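**Trundale sorting cell** is the name used at the Venumside packing works for a group of robot arms that move small loose items from a table into baskets. The arms run under a control program called Lustix and took over a task formerly done by hand on the day and evening shifts.

## Operation

Each station has one arm, one table and one basket. Items of differing shape - balls, cylinders and cubes in the trial set - are laid out with gaps between them, and the arm lifts them singly from above. Lustix was set up with 3,318 recorded picks. An arm that fails twice on the same item stops and calls an operator.
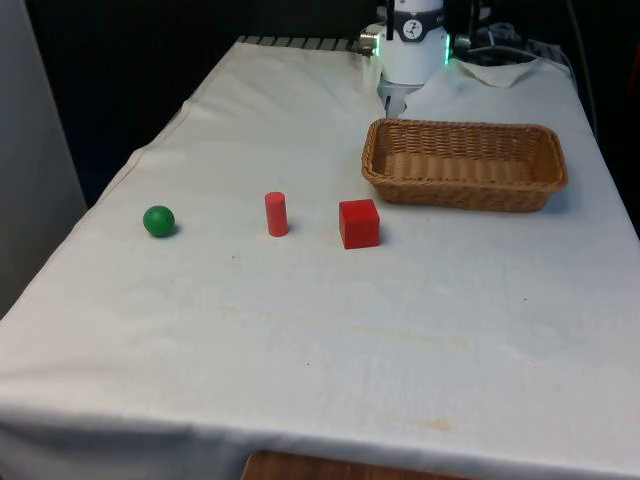
According to Kun, the stops were the hardest part to get used to, as a person sorting by hand sets their own pace and a person minding four arms does not. The works later moved the call signal from a buzzer to a lamp.

## Effects on staff

Before the change, 91 people worked in sorting. Of these, 34 became cell operators after a course of 50 hours, and most of the others moved to packing or goods-in. Operators lay out items, change baskets and clear faults. Reports of wrist strain fell, while complaints of boredom rose, chiefly on the evening shift. Operators now change stations every two hours.

Pay grades were redrawn in October. Fault clearing counts as skilled work under the new scale; basket changing does not, and the dividing line between the two remains in dispute.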